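3.2 Surface and marking of the table

The sorting work was done on one table, which was used by all participants. In an earlier test with a dark wooden table, several people said that small soft things were difficult to see from the side, and that they were not sure where one place ended and the next began. For this reason we changed to a white top with a glossy covering and thin grey lines. The lines are faint on purpose. Strong lines made the participants put each thing exactly inside a square, and we wanted to know how they arrange things by their own habit.

The colour of the things was also considered. From the 128 household items collected by Baird and Drummond, we kept 35, and among these the pink and orange ones were found most quickly on the white ground (Figure 6).
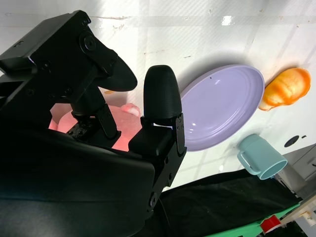 Figure 6. Soft-looking pink item at the white table with faint grid lines.

The covering was not replaced during the study. Small smudges and specks therefore stayed on it, and 2 participants mentioned them in the interview. One of them, an older man who sorts buttons at home, told us that he used such a speck as a sign for where his first row should start. We did not expect this kind of use, and it is discussed again in Section 5 together with the remarks on the edge of the table.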